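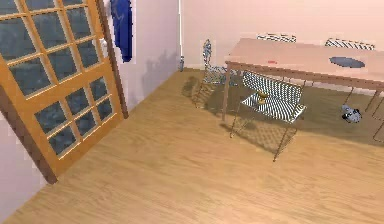 French door, pink walls, pale wood floor.

I have been putting off choosing a paint colour for the back room since May, and last week I finally did it. We are going pink. A very pale one, closer to plaster than to sweets.

The room faces north and has been white for as long as we have lived in it. White was what the previous owners left us and I never questioned it. The trouble is that in a north-facing room white goes grey by three in the afternoon, and in winter it never stops being grey. I work in there most days and by teatime I was carrying my laptop to the kitchen.

I bought 4 sample pots to start with. Two were creams, which looked yellow next to the skirting. One was a green that Sarla Katiyar had used in her hall in Peltwood, and in her hall it is lovely, but she gets the sun until evening. On my wall it looked like a hospital corridor. The last was the pink, and I only picked it up as it was next to the till.

If you are testing colours, don't paint the patches straight on to the wall. I did that the first time and they showed through two coats of the next colour. Use lining paper, paint right up to the edges, and tape it up. Then move it. The same pink looked brown beside the window and nearly white in the far corner. I kept mine up for 72 hours, with the lamp on and off, before I decided.

Sarla thinks all this is far too much fuss. She chose her green from a chart in the shop and had it on the wall the same evening. She also says people only regret ceilings. I'm leaving the ceiling white.

The other question was sheen. The man in the shop wanted to sell me a wipeable finish for the whole room, and I can see the point if you have small children or a dog. But our walls are old and lumpy, and anything with a shine shows every dent. I went for flat matt on the walls and eggshell on the woodwork. The tin cost £40, more than I meant to spend, but one tin should do it if I'm careful with the roller.

I still have the filling to do, mostly round the window and behind the radiator. There is a crack above the door as well that I have filled twice already and it keeps coming back — I may try caulk this time. If anyone has managed to paint behind a radiator without taking it off, please tell me how in the comments.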